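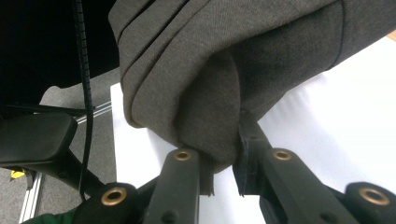

From: Maarja Liepiņa
To: Wekomura Menders list
Date: 6/29/18
Subject: Re: [menders] grey twill, fraying edge – patch it or give up?

Hi all, and hi Abimbola, welcome to the list!

Abimbola Oyewole wrote:
> I've got a grey garment in a fine twill that I'd like to keep going
> a bit longer. The colour is perfect and you can't buy that weight
> any more, at least not at Romon where I used to get mine. Trouble is
> there's a raw edge inside the hem that has started to fray and every
> time it goes through the wash I lose a bit more. I don't own an
> overlocker. Do I zigzag it, bind it, or cut the whole lot off and
> start again? Also how do you all store your grey stuff? Mine lives
> in a heap and comes out looking like it.

Don't give up on it! Twill is a pain at the edges but it's lovely to mend everywhere else, because the diagonal hides a multitude of sins. I've got a pair of work trousers I've darned so often that my sister reckons they're more thread than trouser, and from a metre away you'd never pick it.

First thing, before you go near the machine, trim the whiskers. Only the loose threads, and not with the big shears or you'll get carried away like I did in December and end up with a hem two fingers shorter on one side (I wore it with boots and told people it was the cut). Little snips. If there's a strip that's already come away and is hanging by a few threads, cut it off but keep it, you can unpick it for darning thread later and the colour will match better than anything in the shop.

Then I'd bind it. Zigzag is fine on a heavy twill but on a fine one my machine chews the edge and pulls it into a tunnel, even with the tension right down. Cotton bias tape, the soft kind, folded over and tacked by hand first. Yes, tacked. I know. Liis Stankevičius will tell you she never tacks anything and I've seen the inside of her jackets so make of that what you will (love you Liis).

If you can't face the bias tape, run two rows of small straight stitches a few millimetres in from the edge and let it fray up to the first row. It looks scruffy but it's inside the hem, and mine has held through a couple of winters. I used a polyester thread off one of those big Hindano reels, 500 metres, which I've been working through forever and am still not sick of.

On thread colour, go a shade darker than you think. Grey is sneaky. The seams on my good trousers look darker than the cloth and I like it that way, but a light thread on grey twill shines like a snail trail the minute you walk outside.

As for storage – I'm a terrible person to ask because half of mine is in a heap too. What has worked is folding along the seams and then loosely rolling the whole thing, so you get big soft folds and no sharp creases. Hard creases are where the fine ones go first, in my experience. Kęstutis Rozīte hangs all of his and swears by it, but he has a proper wardrobe and I've got a shelf over the hot water system. Don't cram it in. And put the mending pile somewhere you'll trip over it, otherwise you'll find it again in two years' time.

Washing: cold, inside out, buttoned or zipped up, and in a bag until you've got that edge sorted. Hang it in the shade, too – our sun is murder on grey, it goes a sort of brownish colour across the shoulders.

Does anybody still have the handout on hand-felled hems? I had two copies and lent both. I'm happy to scan it if one turns up.

I'm bringing the bias tape box on Sunday if you want to have a rummage, Abimbola. There's a charcoal one in there that might do, nearly 34 metres of it, from when Ramanauskas was closing down.

Cheers,
Maarja

--
You are subscribed to the menders list.
To leave, send a blank message with "unsubscribe" in the subject line.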